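Work and Automation, Week 5 handout: the Prelton packing bench
Posted 27 May 2018 by Ehab Metwally

Read this before the tutorial. The readings on job design are in the usual folder and you will need the second one for the group task.

Prelton is a small warehouse that repacks returned household goods: toys, picture stands, boxes, kitchen odds and ends. Sixteen people work on the floor. Last year the owners bought an arm for one of the benches and signed up with a firm called Plininer to get it working. Most of the case is about the months before the arm did any paid work, when it was being tried out on a computer.

1. Practising in simulation

The bench job sounds simple. Pick up an item, turn it if it needs turning, put it where the packer would put it. The trouble is that no two returns are the same, and a person handles that without thinking. Plininer built a model of a table with an arm beside it and ran the same kinds of moves over and over, changing the items and where they were placed.
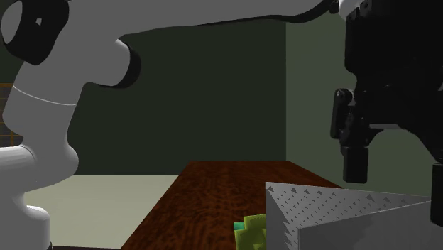
Figure 1. Simulated arm and gripper above the table, with a grey container and a yellow-green object.

Over the trial they logged 1574 runs. Of these, 872 were passed and the rest went back for someone to look at. Keep that second group in mind. Every failed run was opened and given a reason by a person, and in the first month that person was usually a packer taken off the floor for the afternoon.

The packers had not been told this would be part of it. They were paid their normal rate. Whether labelling failures is packing work, or something else that ought to be paid differently, is the first question for the tutorial.

2. What the packers knew

Thin items were the hard ones. A packer picks up a card or a flat panel by sliding a thumb under one edge and tipping it. A gripper with two stiff fingers has to come at it some other way, and how close the fingers can get to the base matters a great deal.

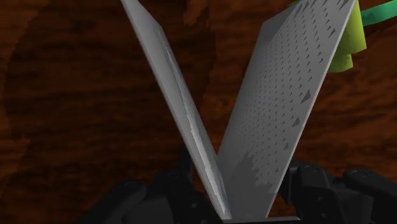 Figure 2. Simulated view of two thin grey panels in a V, with black gripper parts on both sides of the base.

Surface marks and shadows are worth a mention too. A person looks at a patterned face and knows it is flat. Software may read a dark patch as a hole or an edge. The packers were asked to write down which items they had to look at twice, and the list they came up with was used to choose what went into the next round of runs. Their names are not on it. The report calls it "operator input".

Compare this with the Meesuk case from Week 3, where the cannery staff ran their own trials and could stop the line. At Prelton the packers could comment but had no say over the schedule.

3. After the trial

The arm now does part of one bench. No jobs were cut, but the work around it changed:

- One packer per shift clears what the arm leaves behind.
- Breaks at that bench went from whenever there was a lull to a fixed 15 minutes.
- Talk between benches dropped, going by the interviews. People put it down to the fencing.
- New starters learn the arm's screen before they learn to pack.

The last point got the most argument in interviews. Older staff felt that someone who has never packed a bad return by hand won't know when the arm is about to make a mess of one. The supervisor thought they would pick it up.

Small clearances kept coming up as well. The tool has to come down near an item without touching it, and some items lie across each other.

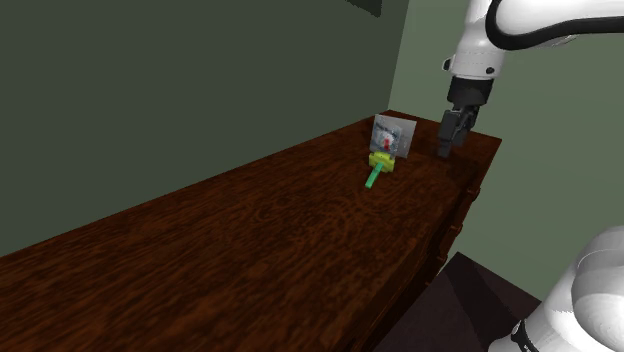
One of the late-shift packers told us she didn't mind the arm itself. What bothered her was being timed against it. She used to set her own order for a tray, easy things first when she was tired, and now the tray arrives in the order that suits the machine. She had raised it twice and been told it would be looked at.

For the tutorial

Pick one task from the list in section 3. Write half a page on who gained control over it and who lost some. Use the interviews as well as the run numbers. Groups using the Furkex software for their diagrams should export before class, as the room computers don't have it.

Comments (3)

jt_88
Is the Meesuk reading the long one or the short one? The folder has both.

Ehab Metwally
The short one. The long one is only if you are writing your essay on it.

Marnie
I did two summers in a place like this and the fixed breaks were the worst of it. You'd be standing there waiting for the clock with nothing to do, then flat out when you wanted to sit down.

This site uses cookies to remember your login and count visits. By continuing to browse you agree to our use of cookies. Accept / Settings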